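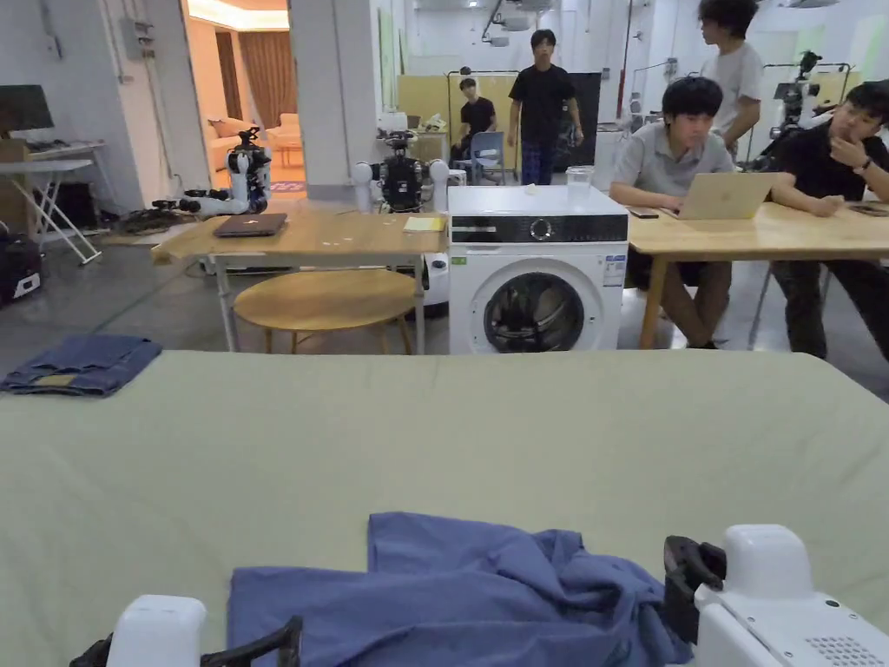 Figure 4. Start position for the shirt task. Both grippers at the near edge of the cloth, shirt crumpled, jeans already folded.

4. Running the repeat test

Read this section before you quote a success rate to anyone. The Cluvura folding policy was reported at a rate we could not get again by following the original notes. Elvia Serrano's rerun used the steps below and gave 50 good folds out of 55. That is one table, one cloth and one shirt. Treat it that way.

4.1 Load the Nedanine checkpoint you intend to test and write its name in the log. Do not swap checkpoints partway through a set.

4.2 Spread the cloth over the whole table top and pull out the wrinkles.

4.3 Drop the shirt from chest height near the operator side. Do not arrange it. A sleeve that lands folded over stays folded over.

4.4 Leave finished items on the table if your plan calls for clutter. If it does not, remove them before every trial.

4.5 Move both arms to the start position and check that each jaw is clear of the fabric.

4.6 Start the trial. Stop it at 2 minutes, finished or not.

4.7 Have someone who did not start the trial score it.

CAUTION: Keep hands off the cloth while the arms are powered. The pause key holds the arms in place. It does not cut power.

Note 1. A trial you stopped early counts as a failure. The first Morelli report left these out, and Solange Mendonça found them only by going through the raw logs.

Note 2. More than 993 training demos went into this checkpoint, most of them on the same cloth. We have not shown that the policy folds shirts in general - it may have learned this table. Change the cloth color before you claim otherwise.

Note 3. The confidence value on the Sarside panel did not track the scores in our runs. Log it if you like, but do not use it to pick which trials to keep.

4.8 Save the log before closing the panel. Unsaved trials cannot be recovered, and a set with missing trials has to be run again from 4.1.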